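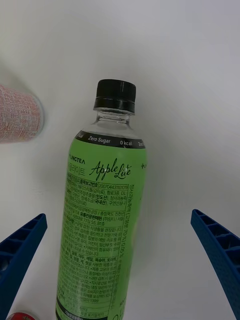

Someone on the Ivwood users' board asked me whether it wouldn't be quicker to put the drinks away yourself, and could the manual please say so. Fine, I'll say so: it is quicker. By hand I can clear a bag of shopping before the arm has finished its second bottle. If you're still reading, you want the arm to do it anyway, so let's get it set up properly.

Section 4: Picking up bottles and cans

Before you start, do the levelling in Section 3. I skipped it the first time and spent a whole evening blaming the fingers.

1. Clear a patch of plain worktop and wipe it down. White is lovely if you've got it, as patterned tops confuse the Plarero software no end.

2. Stand one full bottle upright, cap on and screwed tight. Start with something small, like a zero-sugar tea. The limit in this set-up is 800 grams, and that includes the bottle.

3. On the Plarero screen choose Pick, then Upright. Leave the grip setting at 20 for now (it's a plain scale, so don't go hunting for units).

4. Press Approach. The fingers should come down wide open, one either side of the bottle, and wait there. Look at the gap on both sides. If one finger is much closer than the other, press Back, nudge the bottle over and try again.

5. Press Close, then Lift. Keep a hand near the stop button, but not near the fingers!

6. If the bottle slips, go up to 22 and repeat from step 4. I've never needed more than that for a soft plastic bottle.

Caution: don't raise the grip on an opened bottle. The sides give, the cap may not hold, and you'll be mopping.

Note: the blue fingers are meant to bend. They wrap a little as they close, so don't stiffen them with tape like I did in October.

Cans lying on their sides

These are harder and I'd leave them until last. They roll. Choose Pick, then Flat, and put a folded tea towel behind the can. Labels crammed with small print are no bother, as you're not asking the arm to read anything. A shiny rim can throw the camera off, so if you get error 229, dim the light over the worktop and press Retry.

So can it do the chore yet?

Bits of it. Mine will take an upright bottle from a clear worktop and stand it in a Villanueva crate, and I trust it to do that while I'm in the room. It can't unpack a bag, and opening the fridge is well beyond it. The Urna add-on is supposed to help with doors, but I haven't got it going well enough to write it up.

When you've finished, press Park and wait for the green light before switching off at the wall. Cleaning the fingers is in Section 5.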